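4. Bin cell set-up and safe working — Clakside bench
Read all of section 4 before powering the arm. Sections 1 to 3 (unpacking, network, licence key) must be signed off first.

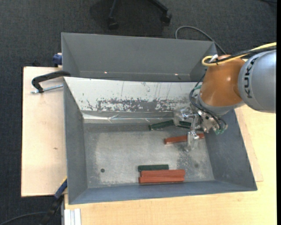 Applies to the pick-and-place cell at Clakside only. Dondorside has a fence and its own sheet, don't mix them up. Emergency stop test comes first, every shift, no exceptions.

4.1 Before power on

1. Walk the full reach of the arm. Chairs, bags, coffee — out of the marked area.
2. Check both bins are clamped to the bench. Hand tight, then a quarter turn. Try to shift each bin with one hand. If it moves, redo it.
3. Clamp handles must point away from the arm's path. Look at it with the arm in home AND with the arm over the bin.
4. Cables and hoses at the wrist: enough slack for a full turn, no kinks, nothing rubbing on a joint. Loops are fine, tight loops are not.
5. Floor cables back against the wall or under the ramp. Not across where you stand.
6. Fingers: look for cracks, and wiggle each one. Any play, go to 4.5.

CAUTION: Air stays in the hoses after the valve is closed. Vent before touching the gripper. Wait for the gauge to read zero.

4.2 Power on

1. Pendant in hand. Mode switch to T1 (slow).
2. Second person in the room for the first run after any change. On their feet, not on the phone.
3. Press the e-stop. Confirm the fault shows on the pendant. Release, reset.
4. Let go of the enabling switch mid-move. Arm must stop. If it doesnt, power off and tag out.
5. Open and close the gripper five times with nothing in it.

4.3 Loading the bins

1. Arm parked, drives off. Never load with the drives live, even in slow mode.
2. Blocks in by hand, flat on the bin floor. Don't stack on the first run.
3. Nothing in the bins except blocks. No tape, no pens, no tools.
4. Hands out, step back behind the line, then drives on.

Note: scuffs on the bin floor and walls are OK. Sharp burrs are not — file them down or swap the bin. Re-teach the bin corners after any swap, same part number or not.

4.4 Running

1. Load program 415. Check the number on the pendant, not the sticker.
2. One full cycle in T1. Watch finger clearance to the bin walls the whole way.
3. Speed to 30 percent for the second cycle. That is also the limit for anyone not on the trained list.
4. If a block jams against a wall, STOP. Drives off, vent, then clear by hand. No reaching in during a pause. A pause is not a stop.
5. Leaving the room? Drives off and take the key with you.

CAUTION: Retries start on their own. The arm can go back into the bin with no warning after a missed pick.

4.5 Changing fingers

1. Park arm, drives off, air vented, key out.
2. Swap both fingers together. Never one old and one new.
3. Use the screws from the Flamari kit. Don't reuse the old ones.
4. Torque per the card in the Baumgartner drawer. Mark the screw heads with paint pen.
5. Reset the cycle counter and write the old count in the log, even if it looks wrong (last entry was 1,022, carry on from the next line).
6. Repeat 4.2 from step 3.

4.6 Shut down

1. Arm to home, drives off.
2. Close air, vent.
3. Blocks back in there tray.
4. Log any stop, jam or clamp that came loose. Small ones too.
5. Key to the lock box.

Next risk review is June. Changes to this section go through the cell owner, in writing, before anyone runs them.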